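Brakham Illier 20 Portable EV Charger

Home / Charging / Portable units / Illier 20

The Illier 20 is a portable charging unit for battery electric and plug-in hybrid cars. It plugs into a standard or heavy-duty wall outlet and connects to the car through a Type 2 plug. It is meant for drivers who park at home overnight, who split their week between two addresses, or who book a shared car and return it to a spot without a fixed charger.

The unit is sold in grey only. A carry bag and a wall hook are included.

Page updated May 12, 2020

What's in the box

Illier 20 control unit with fixed car-side cable, 5 metres
Supply lead for standard outlet
Supply lead for heavy-duty outlet
Carry bag
Wall hook with screws and plugs
Printed manual

Charging rates

The control unit reads which supply lead is fitted and sets its upper limit to match. You can choose a lower setting with the button on the front. There are 4 settings, shown by a row of lights. The last setting used is kept in memory until the supply lead is changed.

Charging time depends on the car, the state of the battery and the outlet. On the standard lead, most drivers plug in when they get home and unplug in the morning. The heavy-duty lead is the better choice for cars with large batteries or for anyone with a long daily commute. Many plug-in hybrids limit their own charging rate, so a higher setting on the unit may make no difference to them. 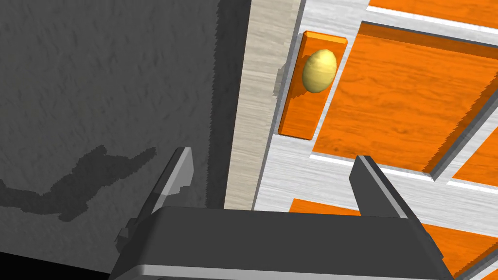 Using it with a shared car

The Illier 20 works with cars booked through the Lawal car-sharing program, provided the car has a Type 2 inlet. Start and end your booking in the Lawal app as usual. The car must be unlocked before the plug can be removed, so unplug before you close the booking. Leave the program's own cable in the boot.

Energy used at your home outlet is billed to you by your power company. Lawal members on the Neighbourhood plan can claim a credit through the app. Brakham does not handle these claims.

Mounting and storage

The wall hook holds the control unit and the coiled cable. Mount it at a height where the plug hangs clear of the ground. Do not leave the unit hanging by its supply lead, as the weight will loosen the outlet over time. The control unit can be used outdoors in rain, but the outlet needs its own weatherproof cover.

Coil the cable loosely. In very cold weather it becomes stiff, and it should be uncoiled fully before use.

Safety

Have a licensed electrician check the outlet before first use, especially in older houses and detached garages. Do not use an extension cord or a multi-plug adapter. If the red light stays on, unplug the unit at the wall and read the fault table at the back of the manual.

Specifications

Model: Illier 20
Car connector: Type 2
Cable length: 5 metres
Current settings: 4
Colour: grey
Warranty: 3 years

Accessories

Cikcombe cable lock. Fits around the car-side plug. Keyed, 2 keys supplied.
Cikcombe spare wall hook. Same hook as the one in the box, for a second address.
Replacement supply lead. Order by outlet type.

Delivery and returns

Units in stock leave our warehouse within 3 business days. Unused units can be returned in the original box within 20 days of delivery. Supply leads that have been plugged in are not returnable unless faulty. Units bought before January were shipped with the older manual; the current version can be requested by email using the serial number on the back of the control unit.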